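Section 4: Teaching a Bin Pick by Hand and by Remote

Applies to the Zavala teaching software, installed on a floor-mounted or table-mounted arm. Revised 13/12/2018.

By now the arm is mounted, the gripper opens and closes on command, and the safety check in Section 3 has passed. Now comes the fun part! In this section you will show the robot how to pick objects out of a bin, first by guiding the arm with your own hands and then by driving it from the remote station. You don't have to write a line of code for either one.

Plan on a full morning for your first task. Your second will go a lot faster.

4.1 Before you start

You will need:

- The arm, with gripper fitted and tool weight entered (see 3.6)
- The handheld controller, plugged in and within reach
- The Lotden remote handle, charged
- One bin with solid walls, clamped down
- A mixed set of small objects
- Colored tape for marking positions

CAUTION: Keep the emergency stop within arm's reach of whoever is teaching. If two people are working, agree out loud on who holds it.

CAUTION: Tie back long hair and take off lanyards before hand guiding. Your face will be closer to the arm than you expect.

4.2 Set up the bin

1. Place the bin where the gripper can reach all four corners of the floor with the wrist pointing straight down. Jog the arm to each corner to check. If the arm slows down or shows a reach warning at a far corner, move the bin closer and try again.

2. Clamp the bin to the table or base. A bin that slides even a little during teaching will spoil the recordings that follow, and it's a hard fault to spot later on.

3. Mark the bin's corners on the table with tape. You'll be glad of the marks the first time someone needs to move it for cleaning.

4. Run the hose and cables along the arm and tie them at the fixed points. Leave a loop at the wrist. Turn the last joint slowly through its whole range while you watch the loop. It must never pull tight, and it must never hang lower than the fingertips.

5. Open the Bin page on the screen and touch the gripper to three points on the bin floor when asked. The software works out the height and tilt of the floor from these.

Note: Choose points on flat metal. If your bin has holes in the floor, stay well clear of them, or the measured height will be wrong.

6. Drop the objects in. Don't arrange them! Let them land however they land, leaning on each other or up against a wall. The robot will have to deal with that later, so it may as well see it now.

A mix of shapes is worth the trouble. Shiny wrap, round things, flat things and odd lumpy things each teach the gripper something different, and you'll enjoy the recordings more too.
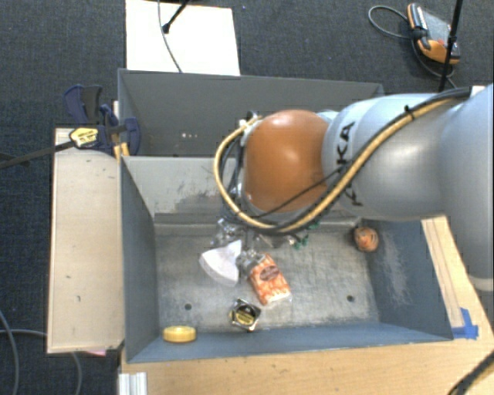

Figure 4-2. Gripper lowered into the bin among mixed objects.

Watch the cables as well as the fingers when the arm is this low. Most snags in our own testing at Gesville came from a cable brushing the bin wall while everybody was looking at the object.

4.3 Teach by hand guiding

Hand guiding is the best way to get a feel for how the arm moves. Once the guide mode is on, the arm holds itself up and follows a light push.

1. Raise the arm to the Start position.

2. On the handheld controller, choose Teach, then Guide. Wait for the steady tone.

3. Hold the arm above the gripper with one hand, well away from the fingers and any joint that could pinch. Push gently in the direction you want to go. If it feels heavy or starts to drift by itself, let go, stop, and check the tool weight in 3.6.

4. Press Record.

5. Bring the gripper over one object and pause for a moment. Then lower it slowly until the fingers are at the height where you want to grip.

6. Press Close. Wait for the fingers to settle.

7. Lift straight up until the object is clear of the bin walls, then carry it to the drop-off point.

8. Press Open, back away, and press Record again to finish.

Don't worry about shaky hands. The software smooths small wobbles, and a recording with a slight wobble is still a perfectly good one. What does cause trouble is stopping halfway to think. If you get lost, press Discard and start over. It costs you a few seconds.

Note: Your own arms and body will often be in view of the overhead camera while you guide. For that reason, hand-guided recordings are used for learning the motion only. The camera pictures used for learning come from the remote recordings in 4.4.

CAUTION: Never reach into the bin with guide mode on. Press Pause first and wait for the tone to stop.

4.4 Teach by remote control

Now step back from the arm and pick up the Lotden handle. Whatever your hand does, the gripper does. It's a wonderful feeling when it clicks, and for most people that happens within the first dozen picks.

1. Stand behind the line marked on the floor, facing the arm from the same side as the screen view. If left and right feel swapped, you're on the wrong side.

2. Choose Teach, then Remote. Set speed to Low for your first session.

3. Squeeze and hold the grip switch. The arm moves only while you are squeezing. Let go at any time and it stops where it is.

4. If you run out of room for your hand, let go, move your hand back to a comfortable spot, and squeeze again. The arm will carry on from where it was. (Think of lifting a mouse off the desk.)

5. Make one practice pick without recording. Try all the twists of the wrist while the gripper is high above the bin, so you know how the cables behave.

6. Press Record and make the pick as you did in 4.3.

7. At the end of each pick, mark it Good or Missed on the screen.

Please keep your missed picks! A pick where the object slipped and you went back for it is very useful, as long as it is marked correctly. Delete only those where something outside the task went wrong, such as a bumped table.

How many recordings? For a simple bin we suggest 64 remote recordings. You can try a first training run at 42 to see how things are shaping up, but expect some clumsy moves near the walls. Stir the objects after every few picks and swap a couple of them out now and then.

4.5 Objects that need extra care

Clear or shiny wrapping. Light bounces off the film and can confuse the depth reading. Teach several picks of the same packet turned different ways. Grip the packet itself, never a loose end of film.

Flat objects. Bring one finger down beside the edge and close slowly. If the object slides, follow it to the wall and use the wall to hold it still.

Round objects near a wall. Turn the wrist so the fingers close along the wall, with one on each side of the object. Trying to squeeze a finger in between object and wall usually trips the force limit.

Very small objects. Make sure they can't drop through a hole in the bin floor. Cover the holes if you need to, then repeat step 5 of 4.2.

4.6 If something goes wrong

Arm stops with message 1714: The force limit was reached. Let go of the grip switch, choose Release, and raise the arm slowly. Look over the fingers before you go on.

Arm moves in jerks: The handle battery is low, or something is blocking the signal.

Gripper closes beside the object every time: The bin has shifted. Check it against your tape marks, then repeat step 5 of 4.2.

Recording will not save: The disk is full. Move older sessions to the Zadstead archive folder and press Save again.

When your recordings are saved, leave the bin clamped exactly where it is and go on to Section 5, Training and First Run.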